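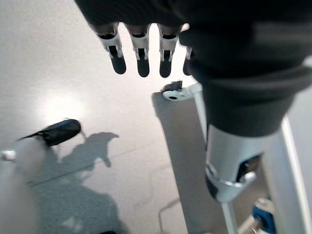 A robot hand with metal fingers and black fingertips, wearing a dark grey glove.

What is a by-election?

Updated 2022-08-23

Most elections happen on a date that everybody knows a long time ahead. A by-election is different. It is an extra election, held in one place only, to fill one empty seat.

The word "seat" means a place on a council or in a parliament. It is called a seat even when the person is standing up.

Why does a seat become empty?

Councillors are chosen for a few years at a time, usually four. Sometimes a councillor leaves before the end. They might be ill, move to another part of the country or get a new job that takes up all their time. Some councillors die while they are in the job. A councillor who misses every meeting for six months can also lose their place, unless the council has agreed to the absence.

When a councillor goes, the people who live in that area have one voice fewer on the council. A by-election lets them choose somebody new.

Who can vote?

The area a councillor speaks for is called a ward. Only people who live in that ward and are on the list of voters can take part. The list is called the electoral register. People in the next ward do not get a vote this time, even if they live on the other side of the same street.

In England you must be 18 or over to vote for a councillor. In Scotland and Wales you can vote in council elections from the age of 16.

Who can stand?

A person who wants to be elected is called a candidate. Some candidates belong to a political party. Others do not, and they are called independents. Each one fills in forms and needs a small number of local voters to sign them.

Before the vote, candidates push leaflets through letterboxes and knock on doors. This is called campaigning.

The by-election in Evuncombe

Evuncombe is a town with two villages in the same ward, Ustent and Nerkach. In February the ward had a by-election after Councillor Fitzgerald stepped down. At the election before, Councillor Fitzgerald had won with 1491 votes.

There were two candidates. Kathleen Rafferty wanted a later bus between Ustent and the town. Po-yen Su wanted the library to open on more days.

Voters went to a polling station, which in Nerkach was the village hall. They were each given a ballot paper with both names on it. They put a cross beside one name, folded the paper and dropped it in the ballot box. Other people had asked to vote by post, so they had filled in their papers at home.

Polling stations closed at ten o'clock at night and the boxes were taken to be counted.

Kathleen Rafferty had 800 votes.
Po-yen Su had 800 votes.

What happens in a tie?

A tie like this is rare. The first thing a candidate can do is ask for a recount, so all the papers are checked and counted again. In Evuncombe the recount gave the same result.

The person in charge of the count is called the returning officer. If the numbers are still equal, the law says the returning officer must decide by lot. That means using chance. Some returning officers toss a coin. Others ask the candidates to draw straws, or pull a name out of a box.

In Evuncombe the two names were put in sealed envelopes and the returning officer picked one. The name inside was Po-yen Su, who became the new councillor.

How long does the winner stay?

The winner of a by-election does not get a full four years. They finish the time that the last councillor had left. After that there is an ordinary election, and they can stand again if they want to. So can the person who lost.

Words to know

Ballot paper: the sheet with the candidates' names on it.
Candidate: a person who wants to be elected.
Independent: a candidate who does not belong to a party.
Returning officer: the person who runs the election and reads out the result.
Turnout: how many of the people who could vote did vote.
Ward: the area that a councillor speaks for.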